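Soda bread, two ways
Posted 10/19/18 by the author
Print this post | E-mail this post

I have been making soda bread since February, when the yeast ran out and the shop on Prastisgate had none either. It was meant to be a stopgap. I now make it most weeks and have bought yeast only once since.

There are two versions I keep going back to. The first is plain white, with flour, salt, bicarbonate of soda and buttermilk. The second has wholemeal and a spoonful of treacle in it, and is better with soup. I wrote both down on the pad by the bed while we were away last week, as I had left the recipe book at home and wanted to see how much I could remember. I had most of it, apart from the oven temperature for the brown one.

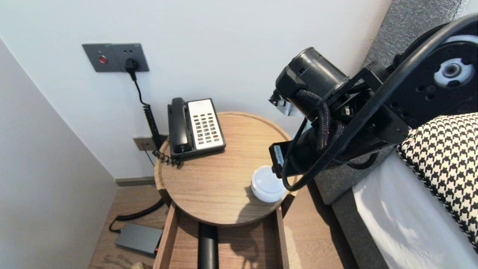

Bedside table and telephone.

The flour matters less than I used to think. I have tried the strong bread flour from Fellon Mill and the cheapest plain flour in the supermarket, and the plain one came out softer. Strong flour gives you a tougher crumb, which is fine in a yeast loaf but a bit much in this one. I still use the Fellon wholemeal for the brown loaf because I like the coarse bits in it.

Buttermilk is harder. The stuff in small pots is expensive and never the right amount. When I can't get it I use ordinary milk with a squeeze of lemon, left to stand while I weigh everything else. Thin plain yoghurt works too. The farm shop at Kargate sells buttermilk in big bottles, and if I am passing I buy one and make two loaves on the same day, one for the freezer.

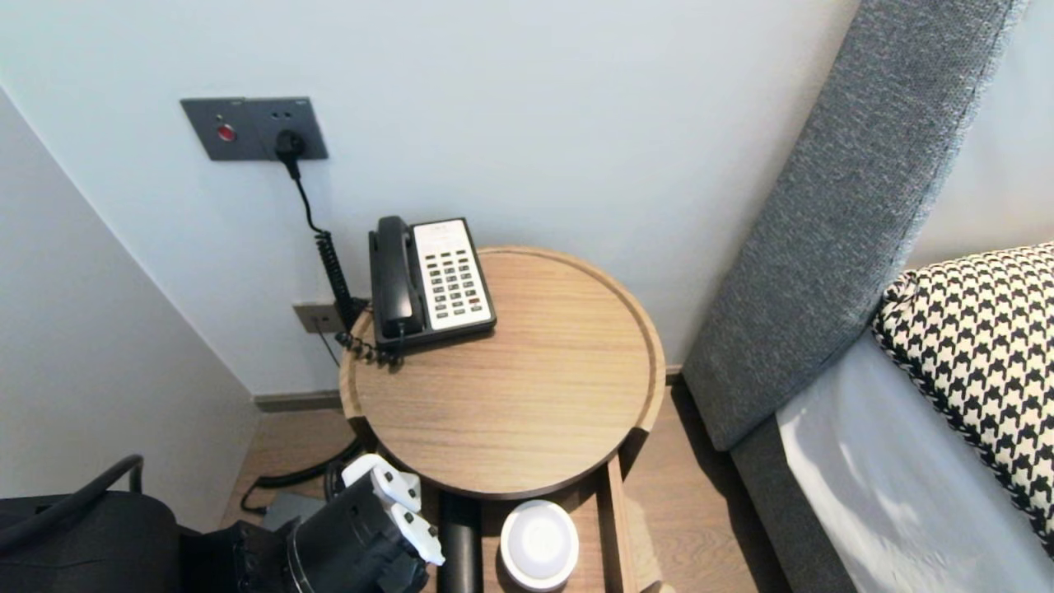

My mother put an egg in hers, and sometimes currants. I have left both out. With currants it is a tea bread, and a good one, but you can't eat it with cheese and pickle, and that is mainly what I want it for.

The mixing takes hardly any time. Put the dry things in a wide bowl, make a well, pour in most of the buttermilk and bring it together with one hand. It should be soft and a bit sticky. Don't knead it. Tip it on to a floured board, pat it into a round, cut a deep cross in the top and get it straight into the oven. I spent my first few tries working it like ordinary dough and they were like doorstops.

I bake mine on a heavy Toivonen tray that has gone black with use. A cake tin gives a taller loaf with softer sides. To test it, tap the bottom and listen for a hollow sound. If it sounds dull, turn it upside down and give it a few more minutes. 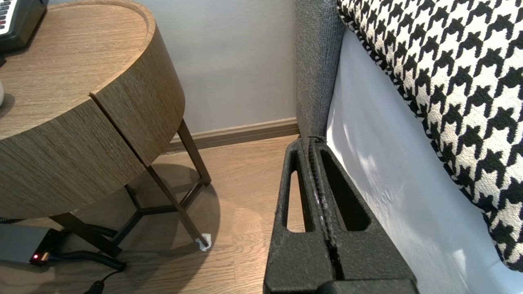 Keeping it

It doesn't keep well. On the day it is very good, the next day it is good toasted, and after that I make breadcrumbs. If you want a soft crust, wrap the loaf in a clean tea towel as soon as it comes out. I forget about half the time.

It freezes better than you might expect. Slice it first, once it is completely cold, and put a bit of greaseproof between the slices.
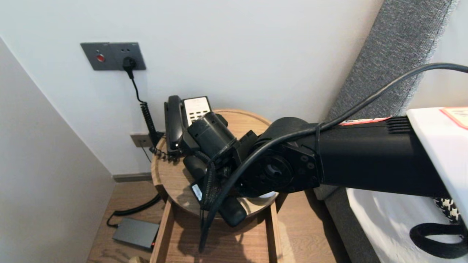 The brown one can be sliced thinner than the white, and I usually do that for smoked mackerel. With the white I cut it thick and have it with butter and blackcurrant jam. I opened the last jar of this year's jam yesterday, so it will be marmalade from here on.

Next time I want to try oats in place of some of the wholemeal. I did it once in the summer and the loaf fell apart when I cut it, but I think I had the dough too dry.

Recent posts
Leek and potato soup
What to do with too many plums
Cheese scones, second attempt
A cake tin worth keeping
Pickled beetroot
Blackcurrant jam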